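Buy the arm last

Every budget request for a robot that has crossed my desk has been built the same way. There is one big number at the top, which is the arm, and underneath it a line called "accessories and integration" that somebody filled in by looking at what was left. I have written a few of these myself. I now think the order is wrong, and that a lab or small plant planning its first cell should price everything else before it asks for a quote on the arm.

The arm is the easy part to buy. It has a catalog page, a payload, a reach and a repeatability figure. Sales people return your calls. Purchasing understands it, since it looks like a machine and arrives on a pallet. If you pick a slightly wrong one from a major maker it will still work for you for many years. I have never seen a picking project fail on the arm.

I have seen them stall on a hose. At Velholm, where I ran planning for the handling group, we had a cell sit for 13 working days because the air line to the gripper was too short to let the wrist turn all the way over. The part cost less than lunch. Nobody had budgeted for it as a separate thing, so there was no order code, no approved supplier and no one whose job it was to get one. The arm stood there in perfect condition the whole time and we paid for it the whole time.

The usual answer to this is contingency. Add a percentage and stop worrying. I don't like contingency as a cure because of how it gets spent. It sits in a pool until August, then finance asks why it hasn't been used, and it goes to a second monitor or a nicer camera. Money for cables should be called money for cables. If the line says "cable routing, spares, ties, strain relief, connectors," a reviewer may laugh at it, but it will still be there when you need it.

My own rule for a first cell is to split the request into 4 parts and get a firm figure for three of them before touching the last. The first is the end of the arm, meaning the gripper, its spare fingers, its hoses and whatever the fingers are made of. The second is the place where the work happens: table, bins, fixtures, guarding, floor. The third is people's time, counted in weeks and charged at the real rate. The arm is the fourth. When the other three are honest, there is often less left for the arm than people hoped, and a smaller or used one turns out to be fine.

Take the gripper first. A requester will compare arms for months and then choose a gripper in an afternoon. It should go the other way around. The gripper decides what you can pick up. If your work is cartons of one size, buy something standard and move on. If your work is a mix of soft and hard and round and flat things, you will go through fingers. You will print them or cast them, they will tear or bend or go cloudy, and you will want a drawer full. Protent quoted us one set of fingers with the gripper. We asked for the price of 80 sets so we could see what a long run would cost us, and that one number changed the plan more than anything about the arm did. We ended up setting money aside to make our own.

Then the bins. People treat these as free, because there are always bins somewhere in the building. But the bin is part of the machine. Its walls decide how the gripper can come in, its floor decides how things roll and how the light bounces, and if it moves even a little between one pick and the next, your results move with it. Buy them in matching sets and buy more than you need. I would also put clamps in the budget by name. A cell needs a surprising number of clamps, and if you don't buy them they get borrowed from the workshop and the workshop comes and takes them back.

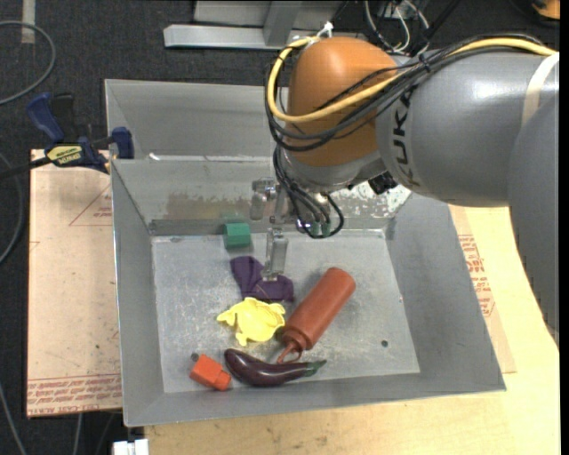
Objects to practice on belong in the same part of the request. For general picking work you want a mixed lot: something limp like a cloth, something with lobes and odd corners, a bottle with a nozzle, a smooth glossy shape like an eggplant, a few small blocks. None of it costs much. The cost is in replacing it and in someone keeping track of which pieces are worn out. We approved a full set at the start and no money to renew it, and by the end of the first year the test set was whatever had survived.

People's time is the line that gets cut hardest, and it is the one I would defend first. An arm that is installed in 3 days will take months to become useful. Someone has to route the cables, watch them rub, route them again, fix the mounting, write down what was changed, and reset the bin over and over. When that time isn't in the request it still gets spent. It comes out of another project, and that project's manager finds out later and stops lending you people. I have been on both ends of that conversation.

There is a fair argument against all this. Funding for equipment and funding for labor often come from different places, and the equipment money may vanish if you don't spend it by a deadline. In that case people buy the largest arm they can while the window is open and hope to find the rest. I understand why. I would still say the request should show the full cost on one page, including the parts the equipment fund won't pay for, so that whoever signs it knows what they are agreeing to. Lozano does this with a single sheet for each cell, and it is the only vendor paperwork I have kept as a template.

Leasing doesn't fix the problem either. Pumunow offered us a monthly rate that covered the arm and its controller, with service included. It was a decent rate. It covered the part of the cell that gave us the least trouble and left out all of the parts that gave us the most. If a leasing company ever offers a monthly rate on fingers, hoses and bins, I will sign up the same day.

Used arms deserve more attention than they get. A big industrial arm with some years on it is a known thing, and with care it will probably outlast the project. The savings can go straight to the other three parts. Check that the controller is still supported, check that you can get the cables, and check what your floor will take. Then get the quote for the arm, put it at the bottom of the page, and send the request in.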